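Jisedby Planner: Frequently Asked Questions

Last updated 30th June

These are the questions that come up most often from people setting up Jisedby on a two-armed mobile base. If you are only using the Mancuso perception module on its own, most of the planning section won't apply to you.

General

What does Jisedby do?
Jisedby is a whole-body motion planner. It takes a goal for one or both grippers, or for the base, and returns a timed path for every joint. It does not do grasp selection. Use your own, or the one in Mancuso.

What is the difference between Jisedby, Mancuso and Arner?
Jisedby plans. Mancuso turns camera and depth data into a collision map. Arner is the simulator we test both against. They are released together but can be installed separately. The message formats are shared, so you can swap in another simulator if it publishes the same topics.

Is there a licence fee?
There is no fee for research or teaching. Commercial users need a licence for each site, and the form is on the downloads page.

Installation

Do I need a graphics card?
For Jisedby, no. Arner will run without one, but camera rendering will be slow enough that Mancuso drops frames.

The build stops with a missing header for the collision library. What now?
Delete the build folder and run the setup script again from the top directory. An older copy of the library left over from the January release is the usual culprit.

Planning

How long should a plan take?
In the household test set, which has 234 queries, the median is 160 milliseconds with default settings. Queries that move both arms and the base together take longer. If yours regularly go over the time limit, check the padding value first.

What is the padding value and what should I set it to?
Padding is the distance the planner keeps between the robot and anything in the collision map. The default is 50 millimetres. You can lower it for work at a counter or in a cupboard, but put it back before you drive the base. The value is read at the start of each query, so there's no need to restart.

Why does the planner refuse to go through a doorway that is clearly wide enough?
Usually the arms are the problem. The base may fit with plenty to spare while an elbow or gripper does not. Run the check_fit tool with the current joint positions and it will list the links in collision. You can then either call the tuck routine before the doorway or set allow_arm_motion to true and let the planner fold them on the way.

If check_fit comes back clean, look at the map itself. Door frames are sometimes thickened by stray depth points, and a narrow opening can close up altogether. Raising the Mancuso outlier filter from its default to 4 fixes most of these.

Can I plan for one arm and hold the other still?
Yes. Put the arm you want held in the fixed_groups list. It is still checked for collisions with the room and with the moving arm.

Simulation and camera views

Which scene should I start with?
Kallham. It is a furnished interior with a doorway and a hallway beyond it, and the tutorials use it throughout. Start the robot facing the doorway with both grippers open and leave the object set switched off until base driving works. 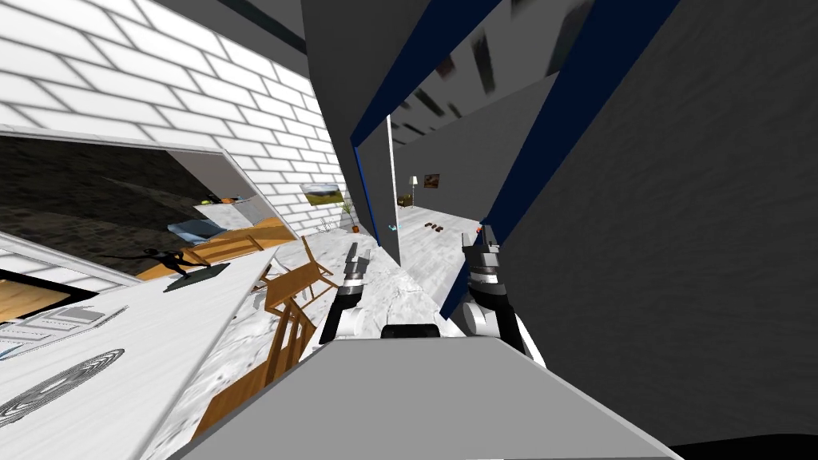 Does the tilt of the camera affect the collision map?
It shouldn't. Mancuso rotates every depth frame into the base frame before adding it to the map, so the floor should come out level whatever the camera roll. If the floor in your map slopes, the camera transform is wrong or is arriving late. Compare the time stamps on the depth topic and the transform topic. In Arner both come from the simulation clock, and a mismatch there nearly always means that one node has been launched with use_sim_time turned off.

Can I turn off the robot's own arms in the depth image?
Yes, set self_filter to true. The filter uses the robot model, so any gripper you have changed or added must be in the model file as well. Otherwise its fingers will be mapped as obstacles and the planner will report that the start state is in collision.

Will a plan that works in Arner work on my robot?
Treat it as a first check only. Arner doesn't model cable drag, wheel slip or worn joints. Run the path at reduced speed on the real machine and keep someone at the emergency stop.

How do I report a bug?
Use the tracker and attach the query file, the robot model and the log. Query files are saved in the logs folder whenever a plan fails. Please don't send screen recordings without the query file, as we can't replay them.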